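Robotics Club: Two Arms, One Table, Mixed Results

The summer session of the Gravedham Robotics Club has reached the stage where everyone has an opinion about grippers. Nazanin Yazdani's group is teaching the pair of arms to pick up odd-shaped things and put them down again somewhere useful. Picking up is going well. The log stood at 1456 tries on Monday, and the team would like it known that plenty of those were on purpose. 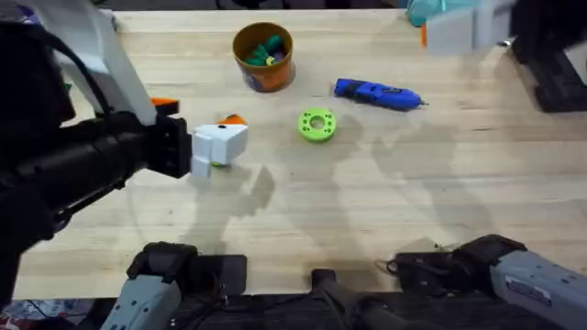 Hilkka Rissanen, who coaches the group, has banned the phrase "it worked at home." Her other rule is that whoever changes the settings writes down what they changed, in words another person can read. "Made it better" has been struck from the notebook four times, in the same handwriting.

Next up is the handoff, where one arm passes a part to the other without a fight. The group hopes to have it ready for the Nindex Student Challenge in November, where each team gets ten minutes and one restart. Last year we used the restart in the first minute, then spent the other nine looking thoughtful.

Open lab is Friday, July 21, 2023, from 4 to 7 in the Naseri Building. Parents and younger siblings are welcome, though siblings will be asked to stay on their side of the tape. Challenge forms go to Hilkka, signed, with both pages attached. She has 11 page ones so far.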